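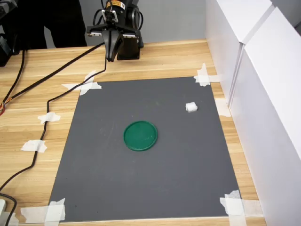

Last changed: February, by Harpreet Charbonneau

Section 3. Taping down the mat

I've set up this table more times than I'd like to admit, and the mat is the bit that makes or breaks your afternoon (mine, anyway!). You'll want the big dark gray mat, a roll of white masking tape and something flat to put on top while you work. I like a plastic lid, and there's a green one in the Toston drawer if you can't find your own.

1. Wipe the wood with a dry cloth and leave it alone for 10 minutes. Crumbs under the mat will drive you crazy later.

2. Unroll the mat in the middle of the table and smooth it from the center out. Scuffs and little specks are fine – ours has plenty and I've stopped fussing over them.

3. Tape the two far corners first. I cross my strips there, one over the other, and press hard with my thumb.

4. Go back to the near side, pull the mat gently toward you and put one wide strip over each corner.

5. Run any long cable down the left side of the table, well away from where your hands will be, and hold it to the wood with a couple of strips. Let it bend where it wants to bend.

Note: Leave some slack in the cable before you tape it. My first try at the Covham table was tight as a guitar string and the tape popped up before lunch.

Caution: Don't use packing tape! It took the finish off a spot at Terisow and I still hear about it.

6. Set the lid down near the middle and slide it around. If it catches on a ripple, lift the closest near corner and smooth that part again.

Masking tape gets tired, so I swap all of mine every 14 days, or sooner if a corner starts to curl. Peel it back slowly and low to the table. Spare rolls are on the shelf in the Negash room, next to the scissors.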